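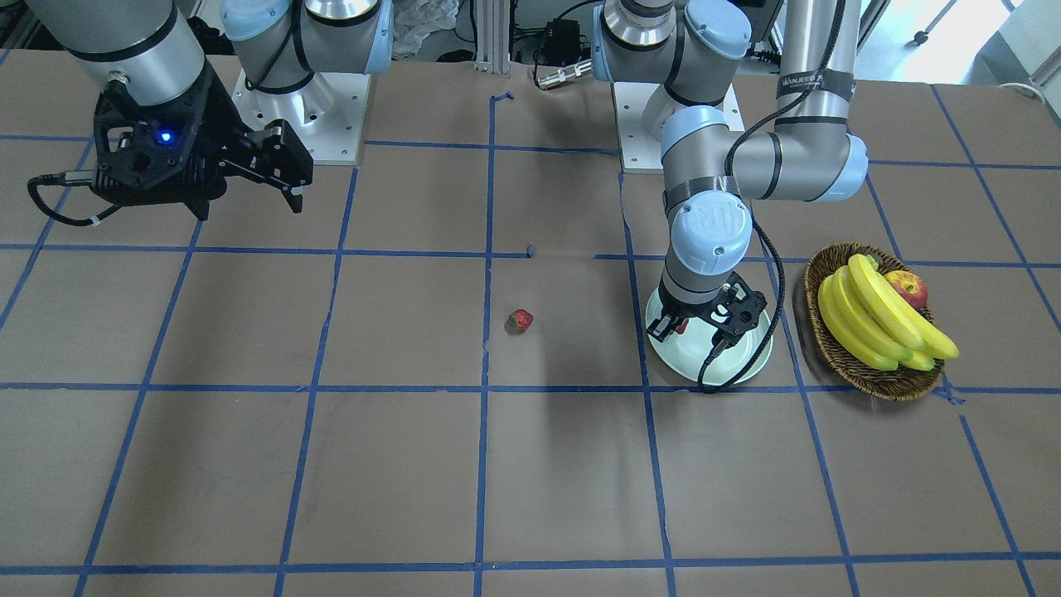 NOTA DE PRENSA

Skulteo presenta en Clorkton "La mesa de fruta", una colección de piezas sencillas para el uso de cada día

Clorkton, 22 de abril de 2018. La casa de menaje Skulteo anuncia la apertura al público de "La mesa de fruta", una colección de cuatro piezas pensada para servir y guardar la fruta en la mesa de casa. La presentación tiene lugar en la sala Jibrin de Clorkton, donde el visitante puede conocer los objetos de cerca y tomarlos en la mano.

La colección reúne un plato redondo de color verde menta, un frutero trenzado marrón, un cuenco pequeño para la fruta seca y un paño de algodón. Todas las piezas se venden por separado. Skulteo ha preferido no ofrecer un juego cerrado, porque muchas familias ya tienen en casa una vajilla que les gusta y solamente quieren añadir una o dos cosas.

El verde menta del plato es el color principal de esta temporada. Durante el mes de febrero la casa comparó varios tonos, entre ellos un azul grisáceo y un amarillo muy suave, y finalmente decidió por el verde, que combina bien con el marrón del trenzado y deja ver con claridad el color de la fruta. El plato se puede usar también para el desayuno o para las tostadas.

El frutero trenzado es poco profundo. Con esta forma los plátanos, las manzanas o las peras quedan a la vista y se gastan antes de ponerse demasiado maduros, un problema que los clientes de Skulteo mencionan con frecuencia. Se recomienda limpiarlo con un cepillo blando y no dejarlo en el agua.

Una mesa ordenada por cuadros

Junto con la colección se presenta también una manera de preparar la mesa que Skulteo propone a sus clientes. La superficie se cubre con papel marrón y encima se marcan líneas rectas con cinta azul de pintor, hasta formar una cuadrícula. Cada objeto recibe su cuadro. Así se puede probar la distancia entre el plato y el frutero, cambiar las piezas de lugar y comparar los resultados antes de poner la mesa definitiva.

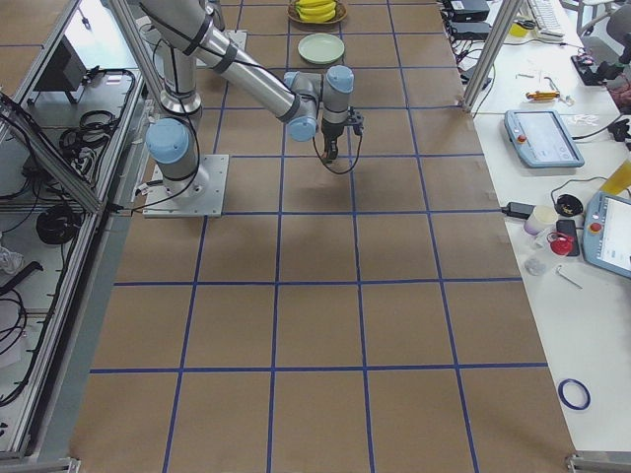 Plato redondo verde menta y cuenco trenzado con plátanos, sobre papel marrón con cinta azul.

El método es fácil de repetir en casa. Se necesita un rollo de papel, un rollo de cinta y una regla larga. La casa aconseja empezar con cuadros grandes y colocar primero el frutero, que es la pieza de más volumen, y después los platos. Con los niños funciona muy bien, dado que cada uno puede ser responsable de algunos cuadros y devolver allí las cosas después de la merienda. Al terminar, la cinta se retira despacio y el papel se puede enrollar para otra ocasión.

Talleres con inscripción previa

En la sala Jibrin habrá 2 talleres abiertos al público, uno por la mañana y el otro por la tarde. Cada taller tiene una duración de 90 minutos y está dirigido a personas adultas y a niños acompañados. Los participantes aprenderán a trazar la cuadrícula, a distribuir platos y fruteros en una mesa pequeña y a escoger la fruta según el tiempo que debe durar. El papel y la cinta están incluidos. No es necesario llevar nada de casa, aunque quien lo desea puede traer un plato propio para hacer las pruebas.

El número total de plazas es de 50. La inscripción es gratuita y se hace en el mostrador de la sala o en la tienda de Skulteo en Lirkwood. Las personas que no puedan asistir deben avisar con antelación, de manera que su plaza pueda pasar a la lista de espera.

Venta y disponibilidad

Las piezas de "La mesa de fruta" están disponibles desde hoy en la tienda de Lirkwood y en el punto de venta de la sala Jibrin. El frutero trenzado se entrega en una bolsa de papel y el plato en una caja de cartón sin plástico. Los pedidos de restaurantes, hoteles y escuelas se atienden aparte y requieren un plazo de preparación más largo.

La entrada a la presentación es libre. La sala dispone de acceso sin escalones y de un lugar para dejar los cochecitos.

Sobre Skulteo

Skulteo es una casa de menaje y pequeños objetos para la cocina y el comedor, con tienda propia en Lirkwood.

Contacto para la prensa: oficina de comunicación de Skulteo, Lirkwood. Las solicitudes de piezas en préstamo para reportajes se reciben en la misma oficina.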